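Search this site
Search
Advanced search

Introduction to Packaging and Distribution
Unit 4: Corrugated Board and the Shipping Container
Course handout, revised 2018-11-06

4.1 Purpose of this unit

This unit introduces the material from which most shipping containers are made and the terms used to describe it. Students should read the handout before the practical session and bring it with them. The calculations in section 4.5 will be needed again in Unit 6, when pallet patterns are discussed.

4.2 The structure of corrugated board

Corrugated board is built from two kinds of paper. The flat outer sheets are called liners. The wavy sheet between them is called the medium, and each wave is a flute. A board with one medium and two liners is known as single wall. Double wall has two mediums and three liners, and triple wall has three mediums and four liners.

The flutes act as a row of small arches. When the flutes run vertically in the finished box, the walls carry weight from above far better than when they run sideways. Box drawings therefore show flute direction with an arrow, and a drawing submitted without the arrow will be returned for correction.

Flute sizes are identified by letter. The letters do not follow the order of size, a frequent source of error in written work. A flute is larger than C, and C is larger than B. E flute is thinner than all three and is commonly used where a smooth printed surface is wanted.

4.3 Container styles

The regular slotted container is cut from a single sheet, scored, slotted and joined along one side. All of its flaps have the same length, and the outer flaps meet at the center when closed. The half slotted container has flaps at the bottom only and is left open at the top, or closed with a separate cover. It is used for parts bins, for shelf storage, and for goods that must be reached often during a shift.

The full telescope style uses two pieces, one of which slides over the other to the full depth. It requires more board than a slotted container of the same size but gives a stronger wall. 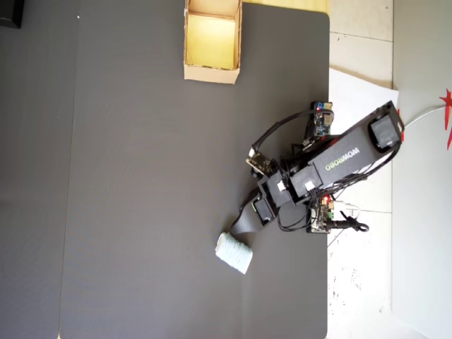

Figure 4.1. Open cardboard box without top flaps.

Inside and outside dimensions must not be confused. Container dimensions are stated as inside measurements, in the order length, width, depth. Length is the longer side of the opening, width is the shorter side, and depth is the distance from the top of the opening to the bottom. Outside measurements are needed only when planning pallets, shelves or vehicle space.

4.4 Causes of strength loss

A box tested in the laboratory will carry more than the same box in a warehouse. The main causes of loss are moisture, time under load, overhang at the pallet edge, and misaligned stacking. The corners carry a large share of the load — a column stack with corners in line will hold more than an interlocked stack of the same boxes. Interlocked stacks are steadier in transport, and the choice between the two is a matter of judgment.

Hand holes and vents also weaken a wall. They should be kept away from the corners and from the score lines.

4.5 Worked problem

The Janssen warehouse in Clurmont receives boxed goods from the Torkero plant. The test strength of the box is 3000 newtons. The designer applies a safety factor of four to allow for the conditions listed in section 4.4. The allowable load on the bottom box is therefore 3000 divided by four, or 750 newtons.

Each filled box weighs 346 newtons. Two boxes placed on top of the bottom box give a load of 692 newtons, within the limit. Three would give 1038 newtons, and the limit is exceeded. The stack may be three boxes high, counting the bottom box.

Repeat the calculation for a Wurkar container with a test strength of 700 newtons and a filled weight of 19 newtons, using the same safety factor. Show all steps and state the permitted height in boxes. Round down in every case.

4.6 Preparation for the practical session

Students will measure a sample container, identify its style and flute, and prepare a flat drawing to scale. A ruler, a pencil and a calculator are required. Drawings are due at the start of the first meeting in January. Late drawings are accepted only with written permission from the course office.

Terms to know: liner, medium, flute, score, slot, manufacturer's joint, overhang, column stack.

Contact the course office | Copyright 2018. All rights reserved. | Back to top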